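Chapter 4
Sorting, Stacking and Counting with Blocks

In this chapter you will learn
how to choose a set of blocks for a small group
how to prepare a table for block work
how to record what a child does with the blocks

Key words: attribute, grouping, one-to-one matching, work surface

Colored wooden cubes are among the oldest materials in the early mathematics classroom. They are cheap, they last for years, and a child can pick one up without being told what it is for. A cube has the same shape on every side, so color is often the first difference a child notices.

Inger Arnardóttir taught the youngest class at the Grirnia school and kept notes on 43 block sessions. Her set held 300 cubes, but she put out only a few at a time. In her notes from December she wrote that children given a full box spent most of the morning building walls, while children given three cubes soon began to talk about them. "Mine is next to the red one," said one girl, who had not used the words "next to" in class before.

We will return to her notes in Section 4.3. First we look at the table itself.

4.1 The work surface

A plain, pale table is best. Patterned cloths and bright mats compete with the colors of the blocks, and a soft surface makes even a short tower lean. Scuffs and small marks do no harm. Wipe the table before the session and put away any blocks that are not part of the task.

Start with three cubes of different colors, such as yellow, red and green.
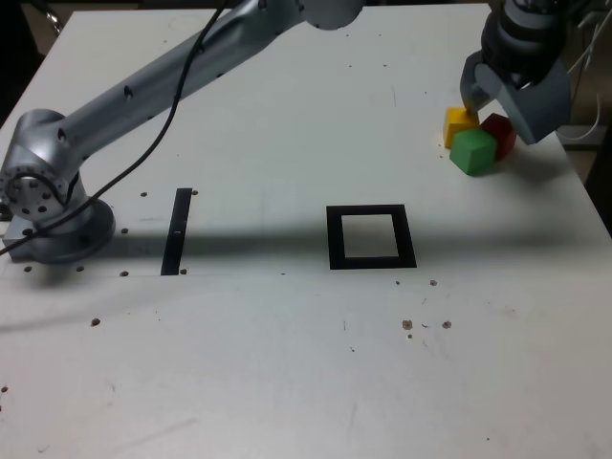 A tight group lets you ask about position as well as color. Which cube is in front? Which two are behind it? Move one cube a short way off and ask again. Some children will answer by pointing, and this should be written down as an answer. Give the child time to touch the cubes before you repeat a question.

When the child can name all three positions with ease, add a second cube of one color and ask which cubes belong together. Record the first grouping the child makes, even if it is changed a moment later. A blank record sheet is printed on page 131.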